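Lista de verificação da área de trabalho e dos utensílios pendurados
Cozinha-oficina Urska – sala do piso térreo

Data da ronda: 18 de maio de 2024
Verificação feita por: Hipólito Iturra
Acompanhou: Sombat Kaewsai
Próxima ronda: antes do início do módulo de molhos

Legenda: C = conforme; NC = não conforme; OBS = conforme, com observação; NA = não se aplica.

Âmbito

A lista cobre as mesas de trabalho, os quadros brancos que servem de base às mesas, os suportes de utensílios e os utensílios de madeira. O fogão, o exaustor e a câmara frigorífica têm folha própria, preenchida por Gaëtan Maillard, e não entram aqui. As facas também ficam de fora.

Os pontos marcados NC têm de ser resolvidos antes de a mesa voltar a ser usada com alimentos. Os pontos marcados OBS podem esperar pela ronda seguinte, desde que a observação fique transcrita na nova folha.

1. Mesas

1.1 Estabilidade. C
Pressionar cada canto do tampo com a mão aberta. Nenhuma mesa oscilou. Na ronda anterior a mesa junto à janela estava com uma pata mais curta; foi colocado um calço de borracha e continua no lugar.

1.2 Arestas e cantos. OBS
Passar um pano seco por toda a volta e ver se prende. Prendeu num ponto da mesa do fundo, do lado da parede. É uma lasca pequena. Lixar e voltar a olear. Até lá, o pano não se passa a arrastar nesse lado.

1.3 Parafusos por baixo do tampo. C
Reapertados todos à mão, com chave de bocas. Um deles rodou quase meia volta, os outros nada.

1.4 Espaço livre em redor. C
O corredor entre as mesas e a bancada do lava-loiça estava desimpedido. Os baldes voltaram para baixo da bancada, como combinado.

2. Quadros brancos sobre as mesas

2.1 Posição. C
O quadro deve assentar por inteiro no tampo, sem sobrar para fora em nenhum lado. Verificar à altura dos olhos e não só de cima.

2.2 Superfície. OBS
A grelha cinzenta continua legível, embora já seja ténue. Vusumuzi Mahlangu perguntou se valia a pena retraçá-la. Para a posição dos suportes chega como está. Não usar esfregão verde nem pó abrasivo, que foi o que levou a grelha do quadro antigo.

2.3 Deslizamento. C
Empurrar o quadro com dois dedos, primeiro pelo lado curto do braço e depois em diagonal. Se andar, levantar, limpar o verso e o tampo com pano húmido, secar os dois e repetir. Na mesa do fundo foi preciso fazer isto uma vez. À segunda não se mexeu.

2.4 Manchas. OBS
Uma mancha amarela de curcuma no quadro de reserva, o que está guardado ao alto atrás da porta. Não sai. O quadro pode ser usado para arrumação, mas não para empratar.

3. Suporte de utensílios

3.1 Base. C
A base redonda tem de assentar plana sobre o quadro. Rodar o suporte uma volta completa sem o levantar e sentir se há areia ou farinha por baixo. Havia um pouco de farinha. Limpo na altura.

3.2 Haste. C
Segurar a base com uma mão e fazer força lateral, pouca, no cimo da haste. Não deve haver folga no encaixe. Se houver, desenroscar, limpar a rosca e voltar a apertar à mão, sem alicate. O plástico branco racha com facilidade nesta zona e já se perdeu um suporte assim.

3.3 Ganchos. OBS
Ver os ganchos um a um, com o polegar por dentro da curva. Os braços são finos e abertos em estrela, de modo que quem passa perto com a manga larga pode ficar preso. Não há fissuras. Um dos ganchos está ligeiramente mais aberto do que os outros. Fica a servir só para peças leves.

3.4 Carga. C
Com uma única colher de pau pendurada o suporte aguenta-se bem. Quando se penduram várias, distribuir por lados opostos do cubo. Duas peças pesadas em ganchos vizinhos fazem tombar o conjunto, e isso já aconteceu com a concha grande da Stolten, que desde então se guarda deitada na gaveta.

3.5 Afastamento da beira. C
O suporte fica para dentro do quadro, num dos cantos do fundo, e nunca encostado à beira do tampo. A zona central fica livre para trabalhar com as duas mãos.

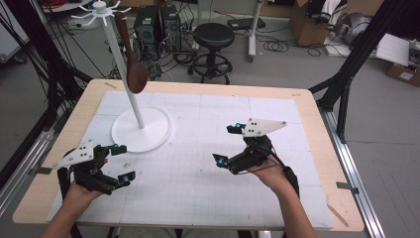 4. Colheres de pau e outras peças de madeira

4.1 Fissuras na concha da colher. C
Olhar contra a luz e depois passar a unha, primeiro ao longo do veio e depois atravessado. Uma fissura onde a unha prenda é motivo para retirar a peça. Não se cola nem se lixa uma fissura funda.

4.2 Cabo. C
Torcer de leve entre as duas mãos. Se estalar, retirar. Foram vistas também as quatro colheres da gaveta e nenhuma estalou, embora uma tenha a ponta do cabo queimada de ter ficado encostada a um tacho. A queimadura é superficial. Mantém-se em uso.

4.3 Cheiro. OBS
Uma das colheres da gaveta cheira a alho mesmo depois de lavada. Separar para salgados, com um fio de algodão atado ao cabo. Gualtiero Benedetti tinha pedido isto há tempo para as aulas de doçaria.

4.4 Secagem. C
As colheres só vão para a gaveta depois de secas. No suporte podem ficar a secar, desde que não pinguem sobre alimentos e que não toquem umas nas outras. A colher deve pender livre do gancho, sem ficar encostada à haste.

4.5 Óleo. NC
O frasco de óleo mineral estava sem tampa e sem etiqueta. Deitado fora. Abrir o novo, de 400 ml, escrever a data no rótulo e guardar na prateleira de cima, longe do azeite. Não usar óleo alimentar nas colheres, porque fica rançoso.

5. Gavetas e arrumação

5.1 Calhas. C
Abrir e fechar até ao fim. A gaveta do meio faz ruído mas corre bem.

5.2 Fundo da gaveta. NC
Migalhas nos cantos e uma tira de papel vegetal colada ao fundo. Esvaziar, aspirar, passar pano com detergente neutro, secar e só depois voltar a pôr os utensílios. O forro da Zulby já está gasto e pode ir para o lixo na mesma ocasião.

5.3 Separação. C
Madeira de um lado, metal do outro. Estava respeitado em todas as gavetas excepto na de baixo, onde apareceu um descaroçador no meio das espátulas. Corrigido logo.

5.4 Caixas. OBS
As caixas da Chaimongkol continuam no chão, debaixo da prateleira. Estão fechadas e não atrapalham a passagem, mas o chão por baixo delas não é lavado há algum tempo. Subir para a segunda prateleira quando houver lugar.

6. Limpeza entre utilizações

6.1 Retirar primeiro o que está pendurado e só depois o suporte. Levantar o suporte pela base, com a outra mão a amparar a haste. Não pegar pelos ganchos.

6.2 Limpar o quadro de dentro para fora, com pano húmido e detergente neutro. Passar segundo pano só com água.

6.3 Levantar o quadro e limpar o tampo. A madeira clara marca com água parada, por isso o pano vai bem torcido.

6.4 Secar tudo antes de voltar a montar. Base do suporte incluída, por baixo.

6.5 Repor o suporte no mesmo canto. Confirmar que a peça pendurada não fica por cima da zona de trabalho quando o suporte roda.

Estado deste ponto na ronda: C. Sombat fez a sequência completa na mesa do fundo e levou oito minutos, com a secagem.

Comentários gerais

A sala está em melhor estado do que na ronda anterior. As duas não conformidades são simples e ficam a cargo de quem abrir a sala.

O ponto 3.3 merece atenção. Enquanto o gancho aberto não for trocado, ninguém deve lá pendurar peças de metal. Hipólito atou-lhe um pedaço de fita de papel para se distinguir dos outros. A fita deve ser mudada quando se molhar.

Sobre o ponto 2.2, houve alguma discussão. Vusumuzi acha que a grelha se vê mal com a luz da tarde, quando o sol bate de frente no quadro. Gaëtan acha que se resolve baixando o estore. Fica o estore, por agora.

Foi pedido um segundo suporte igual para a mesa da janela. Se vier, acrescentar uma linha em 3.1 e outra em 3.4 – não é preciso fazer folha nova.

Pendentes a transcrever para a próxima folha

1.2 Lasca na aresta da mesa do fundo
2.4 Mancha no quadro de reserva
3.3 Gancho aberto
4.3 Colher separada para salgados
4.5 Óleo mineral novo, com data
5.2 Gaveta com migalhas e forro gasto
5.4 Caixas no chão

Folha arquivada na capa verde, separador 6.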